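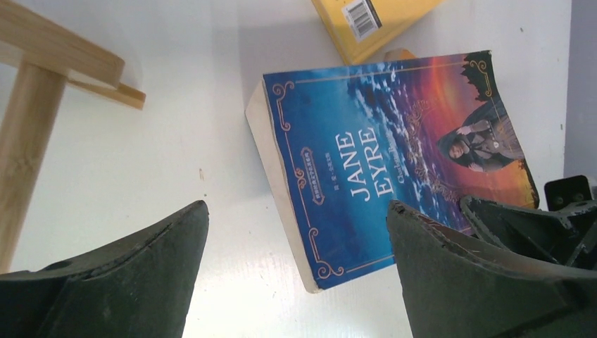

Mine drops the book every single time at the same height, wrote one reader after the first part of this series, and the gripper says it is still holding it. Closed, force OK, no fault, and the book is back on the table. What am I supposed to fix if there is no error?

I love this question, because that fault ate most of my May, and chasing it down taught me more about gripping than the whole build did! So this part is all about the silent drop: the arm lifts a thick paperback, the book slides out, and the controller carries on to the shelf with nothing in its fingers.

My setup is a small arm with a two-finger gripper, a wrist camera, and the Cedier controller software. If you run Redetik instead, the menus have other names but the steps are the same.

Before you start

Set the arm to its slow mode and keep a hand near the stop button. You will be provoking a failure on purpose, and a falling book can knock something into the path of the arm. Clear away anything you care about. Keep your fingers out from between the grippers while the power is on, even when the program is paused. Mine once finished a paused close command when I hit resume from the wrong screen, and I was very glad I was holding a pencil and not the book.

Step 1. Make it fail on demand

Pick one book and stick with it. A fat paperback is perfect. I used Jane Eyre, which has a good thick block of pages, and it's a far nastier test than a stiff box of the same size. A box pushes back. A paperback gives a little, then the pages shift against each other, then the whole thing starts to creep.

Lay it flat, at an angle to the arm, and run the pick at slow speed until it drops. Note the height where the slip begins. If it's the same height each time, good, you have a repeatable fault and you're halfway home. If it drops at random heights, jump to Step 4 and check the pads first.

Step 2. Look at what the gripper believes

Open the log and find the finger position after the close command. This is where I went wrong for days. I was reading the force value, which looked lovely, and ignoring the position.

The position on my gripper is a raw number. A good hold on this book read 1323. When the book slipped, the fingers kept closing bit by bit, and the number kept changing all the way up, but the software only checked it once, right at the moment of the grip. After that it took the hold for granted. So the "OK" in my log was perfectly true and also useless, because it was old.

Write down your own good-hold number. It will be different from mine, and different for every book.

Step 3. Check the pick angle

Bring up the wrist camera view just before the fingers close, and compare the direction of the book's long edges with the direction of the fingers. They need to meet the sides squarely. Mine were off by 6 degrees, which looks like nothing on a screen! But it means each finger touches at one corner of its pad, and the book pivots around those two little contact spots as soon as it leaves the table.

A glossy cover with a lot of artwork can cause this by itself. My edge finder (the free one from Urico) was sometimes locking onto a printed border inside the cover. If you suspect the same thing, turn the book face down and run the pick again. If the angle improves with the plain side up, raise the edge threshold until the printed lines stop winning.

Step 4. Clean the pads

Wipe both finger pads with a barely damp cloth and let them dry. Paper dust is slippery stuff. I cleaned mine and got nearly 140 picks before the first creep showed up again, so now it's part of the morning routine.

Step 5. Add a hold check during the lift

Now the real fix. Split the lift into 4 short moves. After each one, read the finger position and compare it with your good-hold number. If it has drifted past your limit, lower the arm slowly, open, and raise a fault. Don't let it retry automatically yet. Stop and look, at least until you trust it.

Start with a tight limit and loosen it. You'll get false alarms from soft books settling in the grip, and that's fine, they're easy to spot in the log.

Step 6. Break it again

Loosen the grip force on purpose and run the pick. You want to see the arm stop, lower and complain. The first time mine did that I cheered out loud at 7 a.m.

Then put the force back to normal. Don't be tempted to crank it way up to hide the slip, because it will crease the covers and the angle problem will still be there underneath. If you have the Bergmann pads, check the screws while you're at it. One of mine had backed out half a turn.

Next part: thin books, which are a whole different kind of trouble.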